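My Monday at the Pralilton open day

I nearly didn't go. It was gray out, the bus to the Pralilton site only runs once an hour, and I had a pile of laundry with my name on it. But I'd signed up back in the spring and they'd sent two reminder emails, the second one with a map, so I felt I owed them a visit. And I'm so glad I went, because I came home with a tote bag, a pocket full of cable ties and a completely new opinion about wire.

Pralilton, if you don't live out our way, is the old cannery by the canal that got split up into workshops. You've got a bakery on the corner, a place that re-covers car seats, two floors of small offices and then the long brick building at the back, where the wiring and bench work goes on. It's the back building that opens up in July. Tickets were free but you had to pick a time, and I got the 10 a.m. group, which is the one to get! There were 25 of us and we all fit around a bench. I looked at the afternoon line on my way out and it was down the steps and past the bike rack.

First stop was coffee (of course). They'd put out a long table in the lobby with pastries from the bakery, and I had a cardamom bun the size of my hand. There was also a little display from Girkard, who make hand tools: strippers, cutters, crimpers, all laid out on felt like jewelry. You could pick them up and try them on scrap wire. I have owned one pair of wire strippers in my life and they came free with a lamp kit, so trying a good pair was a shock. You squeeze, the jacket slides off, done. At home I chew at it with scissors. I asked the price of the mid-size pair and it was 70 dollars, and I put them back down very gently.

Then we went up to the stock room, which I would happily have spent the whole morning in. It's a narrow room with shelves up both sides and wire in every color you can think of. Our guide told us they carry 99 kinds, and that the one everybody runs out of is plain black. She let us pull a few spools down. I hadn't known that two wires of the same thickness on the outside can be totally different inside, one with a single stiff core and the other with loads of hair-thin strands that flop over your finger. The stranded stuff is for anything that has to bend again and again. The solid stuff is for things that stay put. I've been using solid for my porch lights, which move every time the door opens, so that explains that.

She also showed us the label system. Every spool gets a tag from Bomach (a label company, I gathered, they had the name on the printer), and the tag says what it is, how thick it is and how much was on it to start with. How much is left is a different question, and they answer it by weighing the spool on a kitchen scale. A kitchen scale! I loved that.

After the stock room came the bench session. We sat down at long tables and each of us got a short kit: a handful of cut lengths, a strip of connectors, a printed card and a pair of gloves. The job was to make a small harness, meaning you lay your wires out along the lines on the card, tie them together every so often, and end up with a neat little tree. It looks like nothing. It took me 20 minutes and mine came out looking like a bird's nest somebody had sat on. The man across from me finished his and then quietly redid it because he didn't like one of the bends, so you get all kinds.

A few things I picked up at the bench, for anybody who wants to try this at home:

Sort by color first, before you cut anything. I started cutting straight away and ended up with two yellows that were both too short.

Leave more length than you think. Once the wires go around a corner the outside one needs extra, and you can't add it back.

Don't pull the ties tight until the end. You want to be able to slide things along.

Gloves on for handling the metal trays, gloves off for the fiddly bits. I kept mine on for the first few minutes because I thought I was supposed to, and I couldn't feel a thing.

Let the wire lie how it wants to lie. It has a curve from being on the spool and if you fight it you lose. Somebody asked if you could iron it flat, and no, you can't, but you can run it between your thumb and a cloth a couple of times and it calms down.

Halfway through we had a break and were allowed to wander over to the big room, where people were at work as usual. I'd expected everything behind ropes, and there wasn't a rope in sight, just a polite request to stay off the cables on the floor. What got me was how nice the tables are. I'd pictured gray metal, something like a school lab, and instead it's butcher-block, the sort of top you'd want in a kitchen. I stood there stroking the end of a desk like a weirdo. Our guide said they oil them twice a year and the whole floor smells of it for days. They get marked up, naturally, but a marked-up wooden table still looks friendly, and a scratched metal one just looks tired.

The other thing I noticed was how quiet it was. People had their heads down. You hear chairs rolling and a bit of typing and that's all. I share an office with a man who eats carrots, so I was jealous.

I took far too many notes in there and nearly missed the second half of the bench session, which was on tidying up. This turned out to be my favorite part (I know, I know). The rule at Pralilton is that loose ends get sorted at the end of every session. Anything longer than your forearm goes back in the color bin, anything shorter goes in the copper bucket, and the bucket gets weighed and sold when it's full. Last year's bucket money paid for the bench stools. I've already set up a bin system in my garage, using old ice cream tubs, and my family is being very patient about it.

Lunch was from the Urban van in the yard. It does rice bowls and a very good lemonade, and there was just enough wall to sit on if you didn't mind being near the recycling. The sun came out for that bit. I got talking with a couple who had driven over for the car seat place and joined our tour by accident, and they'd had the best time of anyone. They'd made a harness each and were planning to hang them on the Christmas tree.

If you're thinking of going next time, here's what I'd tell you. Book the morning. Wear flat shoes because the stairs to the stock room are steep and have gaps in them. Bring a bag, since they do hand out offcuts at the end and you'll want them, particularly the greens and blues, which are lovely. Eat before the bench session and not during it, as one of our group found out with an apricot pastry and a roll of tape. And if you have kids coming along, the bench part is fine for anyone who can tie a shoelace, though mine would have gone straight for the copper bucket.

The bus back was late and I spent the wait untangling my harness on the bench at the stop, and then tangling it up again in a different way.

My pictures are at the bottom as usual. I want that tabletop for my kitchen!

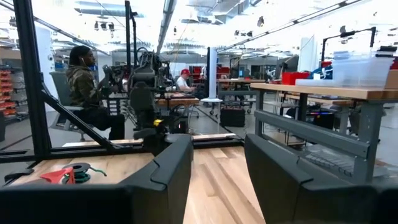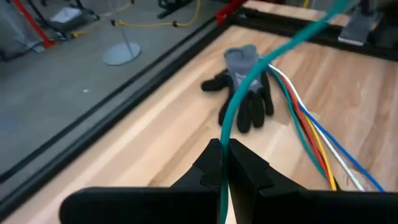
Wire and wooden tabletops at Pralilton: the green spool in the first one, the glove and the colored wires in the second.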